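The Long Fall of Lozano

Comics' saddest henchman finally gets his own book 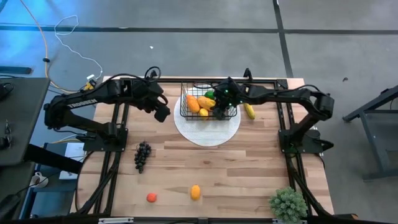 Two black arms and a wire basket, on a light wooden tabletop.

Nobody buys Jumer for the henchmen. You buy it for Jumer. The coat, the speeches, the rooftop stuff. So why is the best issue of the year the one he barely shows up in?

Lozano first appeared as a getaway driver. Two panels, one line, no first name. Then Macarena Villanueva took over the writing and kept bringing him back. Driving. Waiting in the car. Eating lunch in the car. Readers noticed. The letters page noticed.

Now "Sistwood", a one-shot out in April. Lozano walks out of Sistwood Prison after 966 days and takes the night bus home to Flikholm. That's pretty much the plot. He has $500 and a phone number that doesnt work anymore.

"I wanted him to get off the bus and have nobody there to hit," Villanueva says. She wrote the bus pages first, cut half, put most of them back.

The flashbacks are messier. Was he in the tunnel when the bridge went? Issue 692 says yes. This one shows him at his sister's, asleep on the couch. Villanueva won't say wich is right. Fans are already fighting over it.

Art is rough in spots, the bus changes color at least once. Doesn't matter. Page 2 alone, Lozano signing for his shoes, is worth the cover price.

A second Lozano book is being talked about. No date yet.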